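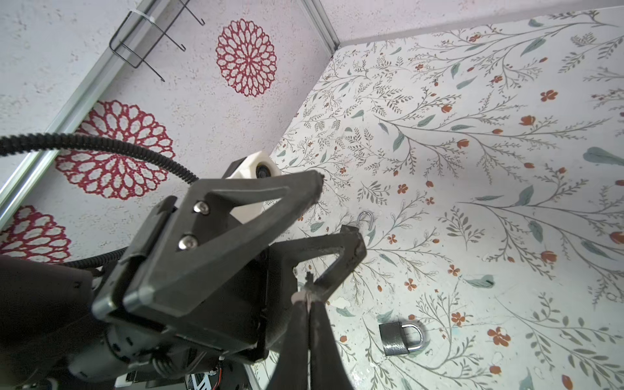 Drying Time of Patterned Block Prints on Lime-Washed Walls
Student project report, Surface Design and Conservation, second year
Submitted in December

1. Background

Block printing on walls is cheap, needs few tools and can be done by one person in an afternoon. In Driltholm it was common in kitchens and hallways before wallpaper became affordable, and a number of the older houses near the harbor still have printed borders under later coats of paint. The local building museum has asked for simple advice it can hand out to homeowners who want to repeat these patterns. Our project looks at one small part of that advice: how long to wait between coats, and what happens to the edges of a printed motif if the wait is too short.

The question came out of an earlier exercise in the course. Several students had printed round motifs on lime-washed panels and found a pale halo around the color the next morning. The handout we were given said to wait "until dry to the touch," but the panels with halos had all been dry to the touch.

2. Materials

We used gypsum panels coated with two layers of lime wash. The lime wash was mixed by hand from putty and water and strained twice. One panel cracked during transport from the Stillomeck workshop and was replaced.

The paint was casein based, in a single iron oxide red. We chose red because the halo is easy to see against an off-white ground. The binder was made fresh each morning, as casein spoils quickly in a warm room.

The printing blocks were cut from pear wood. We used two patterns: a ring of petals with a solid center, and a plain disc of the same diameter. The plain disc was meant as a control, so that any difference could be traced to the fine lines of the petal pattern and not to the paint itself.

3. Method

Each panel was given its last coat of lime wash and then left for a set period before printing. The shortest period was two hours and the longest was three days. Panels were stored upright in the same room, away from the radiator. We read the room humidity in the morning and late in the afternoon.

Printing was done by the same person throughout, to keep the pressure as even as possible. The block was inked with a felt pad, set against the panel, pressed with the flat of the hand and lifted straight off. We made 563 impressions in total, including test prints on paper. The paper prints are not included in the results.

After one full day, each motif was scored on a scale from 0 to 4. A score of 0 meant a clean edge with no halo, and 4 meant that the lines of the pattern had run together. Scoring was done under the same lamp each time. Two of us scored separately and then compared sheets. Where we disagreed by more than one point, we looked at the panel again and settled on a score.

4. Results

Panels printed within the first few hours did badly. The petals lost their points and the gaps between them filled in. The plain discs also showed a halo, but it was narrow and did not spoil the shape.

Waiting overnight made a clear difference for the discs and a smaller one for the petals. After two nights most petal prints scored 0 or 1. Going from two nights to three gave no improvement that we could see, and on the driest panels the paint started to look chalky because the wall pulled the water out of it too fast. Misting those panels lightly before printing fixed this in most cases.

Humidity mattered more than we had planned for. During a rainy spell the room stayed above 60 percent humidity, and panels from that period needed an extra night to reach the same score. We did not set out to test this, so the number of panels is small and the result should be treated with care.

5. Sources of error

The Hsiao method for measuring moisture in plaster, which was covered in the spring course, would have given us real moisture values. We did not have access to the meter for long enough to use it on every panel and decided to leave those readings out. Drying time in hours is therefore only a stand-in for how wet the wall was.

Hand pressure is the other weak point. Prints made toward the end of a long session were visibly lighter. The Ziter press in the print room could have given an even load, but it only takes sheets lying flat, and we wanted the panels upright as they would be in a house.

We also used only one color. Earth pigments differ in how finely they are ground – a yellow or a green might spread more or less than the red did.

6. Recommendations for the museum handout

Wait two nights after the last coat of lime wash before printing, and three in damp weather. Make a test print low down, behind a door for instance, and look at it the next day. If the print turns chalky, mist the wall with clean water and wait ten minutes. Beginners should start with a bold motif, as fine petals show every mistake.

The scoring sheets and the remaining panels are stored in the course cabinet. The cracked panel was thrown away.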